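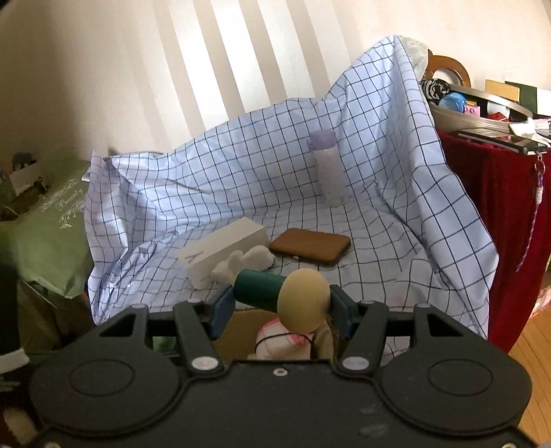
Section 4: Fitting the Tranunar helmet liner

The pattern sheet says one size fits all. It doesn't. Measure your own head before you cut any foam, whatever the Skuton size chart tells you.

1. Wrap a tape over your hood or wig, just above the ears. Write the number down.
2. Subtract 13 mm for the front pad.
3. Cut the crown strip to 216 mm. Leave it long if you wear a bun.
4. Dry fit with tape only. Wear it for an hour.

Note: Mervyn Hollis of the Wustum costume group claims 200 mm works for everybody. I have yet to meet a second person it worked for. 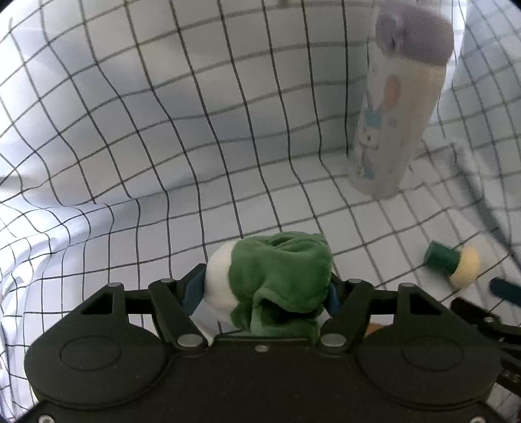

5. Mark the strap points with the helmet on, looking straight ahead.
6. Glue the side pads, then clamp for 60 minutes. The can promises a bond in ten. Mine slid.
7. Fit the chin strap last. Black elastic only, if you want approval.

CAUTION: Do not use hot glue on a vacuum-formed shell. "Low temp" guns warp it too.

CAUTION: Timmermans visor film fogs. The anti-fog wipe sold with it made little difference to mine, so cut the vent slots in Section 5 before you fit the visor.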